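Storing opened juice at home

Set the fridge to 2 degrees and let it settle overnight. Check it with a thermometer on the middle shelf. 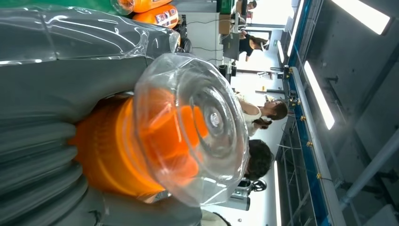 Recap each bottle straight after pouring. Keep it off the door, where the temperature swings most.

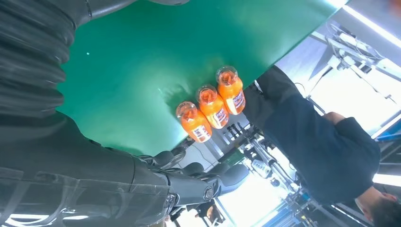

Esperanza Begay asks if freezing is all right. Yes, in a freezer-safe tub, leaving 15 mm of headspace. 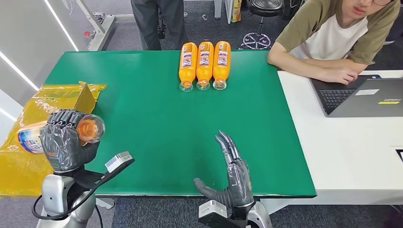 Label the tub with the date and thaw it in the fridge.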